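Drawers That Stick, Drawers That Jam

Small drawers get used more than big ones and looked after less. Most of the trouble comes down to dirt or a bit of swelling, and you can fix either in one evening.

Empty the drawer first. Pull it all the way out and turn it over. Brush the runners with an old toothbrush, then wipe them with a cloth that has been wrung out well. Let everything dry overnight before you do anything else.

If the drawer is wood on wood, rub a plain white candle along the runners, 3 or 4 strokes each side. Don't use cooking oil. It goes gummy by March and you'll be back where you started.
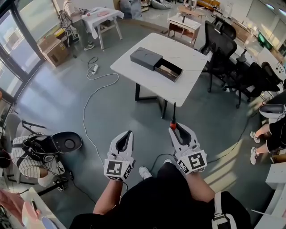 A small box with its drawer partly open on a white table (first photo), and a tool with an orange handle (second).

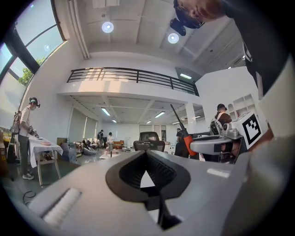

Still tight? Look for shiny spots along the sides. Those are where it rubs. Sand them with 300 grit, a little at a time, and try the drawer again after each pass. It is easy to take off too much.

A loose front needs glue. Scrape out the old stuff, put a thin line of wood glue in the joint and clamp it. Masking tape works on small boxes if you pull it snug. Leave it for 13 hours if you can.

For screws that spin in their holes, pack the hole with a toothpick dipped in glue, snap it off flush, and drive the screw back in by hand.

Josée Nguyen wrote in to say she lines her drawers with leftover shelf paper cut 5 mm short on every side so it doesn't curl up at the edges. I tried it in the kitchen and have kept it.

Metal slides are a separate job. Wipe them, then use a dry silicone spray.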